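How to read a drill result release from a small mining company

Small mining companies publish many news releases, and the first line is nearly always the best number they have. I read them for 20 years as a private shareholder, and I still go slowly. These are the steps I follow, with a release from Braritska on its Anozie gold property, dated Mon 30 July, as my practice text.

Step 1. Find the table
Skip the headline and go to the table of intervals. Each row should give the hole number, the "from" and "to" depth, the length and the grade. If there is no table, write to the company and ask for it.

Step 2. Look for the word "including"
A long interval can get its grade from one short rich piece. Take the rich piece out and calculate the rest again. In the Braritska table the rest was still above the cut-off, but only a little.

Step 3. Check the true width
The length in the table is measured along the hole. If the hole meets the vein at a low angle, the vein is thinner than it looks. Search the notes for "true width". Sometimes they say it is not known yet – then treat the length with care.

Step 4. Compare with the whole program
The release said 3,239 meters were drilled, but results were given for 1,611 meters. Write down which holes are missing and look for them in the next release. For Braritska I expect it in August.

Step 5. Read who checked the data
A qualified person must be named. Read also the paragraph on blanks and duplicates at the laboratory. My friend Femke Cuypers taught me to read this part first, and on busy days I do.

Step 6. Keep a simple file
I use one sheet per property, with a column for hole, interval, grade and open questions. The Fumska and Pletutent sheets are older and have more columns, which I do not recommend.
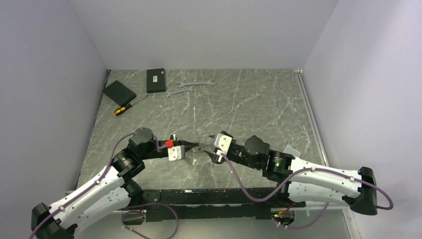
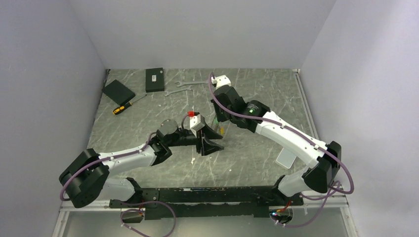 Two robot arms at a gray tabletop, both pictures.

Next page: how to read a private placement notice.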